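About us

Hi, I'm Lerato, and I started Nastden because I couldn't bear to see one more good pair of kids' jeans go in the trash over a busted zipper! We're a small secondhand and mending shop for children's clothes, with a counter out front, a long back room, and more thread than anybody needs. We've been on the corner at Trosgate for 11 years now, and if you've ever walked past around closing time you've probably heard Sizwe's radio.

Before this I worked in alterations, mostly suit pants, all day long. I liked the sewing but I missed kids' stuff. Kids' clothes are just more fun (who puts a dinosaur on a pair of dress slacks?), and they get outgrown so fast that half of what comes to us still has years left in it. So I rented the shop, bought two sewing machines from a place that was closing down, and put a sign in the window. My first customer was Elmarie Mabuza, who brought me a bag of her boys' old pants and then kept coming back until I gave her a job. She runs the intake desk these days.

Denim is our big thing. It takes a patch well, it gets softer every year, and families bring us piles of it, especially in March when everybody cleans out closets. Every pair gets washed and goes onto one of the white tables in back to be looked over, seams first, then knees, then pockets (we find a lot of crayons). After that it's folded lengthwise and sorted by size.
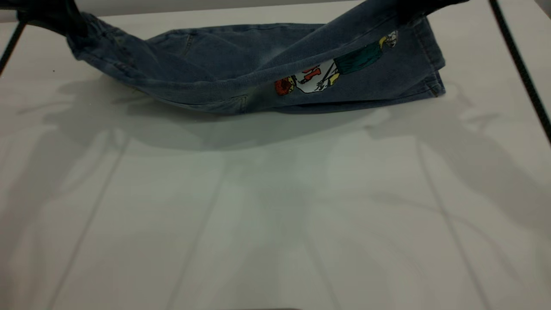

Blue jeans with a cartoon print, over the sorting table.

I have a soft spot for anything with a print on it. Plain jeans sell faster, sure, but the cartoon ones are what kids remember. Last fall a girl came in and recognized her cousin's old pair on the rack, and she would not leave without them. We try hard to save a print when we mend. Zhiqiang Jiang does most of that work, and he'll spend an hour running a patch in from behind so the picture on the front stays whole. He also teaches our beginner mending class, which fills up every time, so please sign up early!

We get asked the same few things at the counter, so I'll put the most common one in here too. 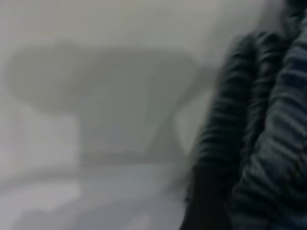 Do I have to wash clothes before I bring them in?
We'd love it if you did, but we wash everything again ourselves before it goes on the rack, so don't stay up late doing laundry for us. Just empty the pockets, please.

You can trade clothes for store credit or donate them, whichever you like. What we can't sell gets cut up for patches, and the scraps go to Miklós Somogyi at Fourie, who stuffs floor cushions with them over in his workshop. Last year we put 3916 pieces back on the rack, and Elmarie has the notebooks to prove it. She writes everything down by hand and I've given up trying to talk her into a spreadsheet.

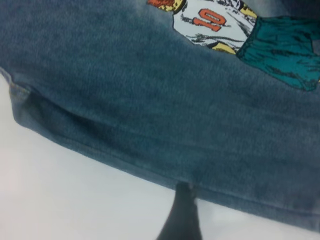

Faded denim with a comic-style number 10 jersey in the print.

Mending starts at 25 for a simple hem, and we'll always tell you the price before we touch anything. The beginner class is 70, thread and fabric included, and you can bring your own jeans to practice on. We don't do leather or wedding dresses, but the folks at Ikholm do, and they're lovely, so tell them Lerato sent you.

Come by and say hi! The door sticks a little, so give it a good push.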